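Put the Shirts in a Bag You Can See Through

Opinion

Every spring the same argument comes back in our house, and I expect in yours. The flannel has to go somewhere until fall. My wife wants it in a bin with a lid. I want it in clear plastic bags, and after years of losing I am putting my side in print. 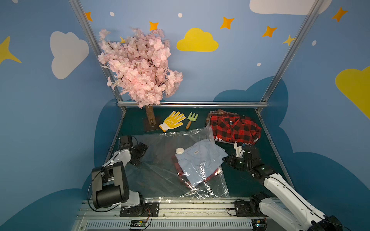
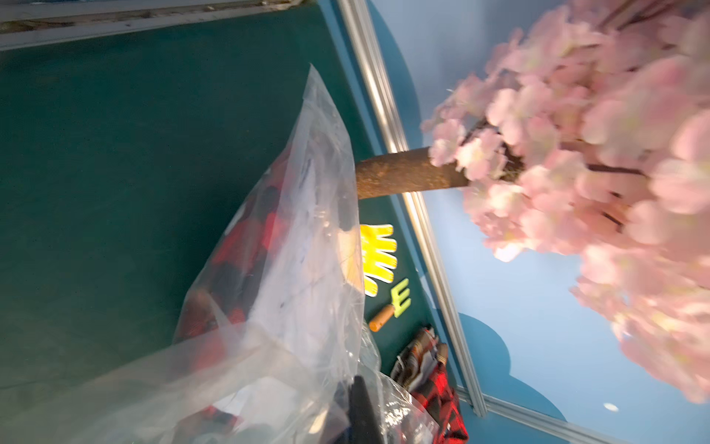
Plaid shirts, clear plastic and a cherry tree that never drops a petal.

By Nabil Abou Jaoude
Mar 21, 2018
Filed under: Home

The case for the bin is that it looks good. You stack two of them on a closet shelf, the lids match, and the closet seems under control. I bought mine at Millet, the storage store out on the Rinley road, and they are well made. I have no complaint about the bins. My complaint is that by May I have forgotten what is in them.

A closed bin turns into furniture. You put a lamp on it, then a box of tax papers on the box of sweaters. When a cold week comes in the middle of spring, and one always does, you look at the stack and decide to wear a raincoat over a T-shirt. Last year I bought a red and black buffalo plaid shirt while I already owned one. The old one was at the bottom of a bin.

With a clear bag that doesn't happen. Red and black squares show through plastic no matter how crumpled it gets. A light blue button-up is just as easy to pick out. You don't need labels, and you don't need to remember a system you came up with on a Sunday and explained to no one.

Ziad Nseir, who ran the dry cleaner's on Fondside for most of my adult life, disagrees with me about this, and he knows more about shirts than I do. He says plastic is for getting a shirt home and no further. Cloth needs air, he says, and anything put away with sweat in the collar will come out yellow. I take the point. Wash everything first, let it dry a full day, and leave the top of the bag open. If you have wool or anything you'd be sad to lose, use a cotton sack. I am talking about ordinary shirts.

The other objection is that it's ugly. A big plastic bag catches every bit of light in the room and it slides off whatever you set it on. Folding helps some. I fold each shirt flat with the collar up and put no more than a few in a bag, so that it lies down and the collars can be seen.

I would go further and say the same thing about the rest of the seasonal stuff. Work gloves and a hand rake belong out on a table at this time of year, next to the shirts that are going away. The changeover is one job. If the yellow gloves are in one closed box and the rake is in another, the garden waits until you have opened both, and in my case that has meant June.

As for the artificial blossoms, I have come around on them. I used to think a fake tree was a waste of floor. But a pink one is cheerful in March, when the real ones in Flolunthorpe are still bare sticks, and it needs no storage at all if you just leave it up.

My wife has read this and still prefers the bins. We have agreed that she will do the sweaters her way and I will do the shirts mine — and that the lamp goes back on the nightstand.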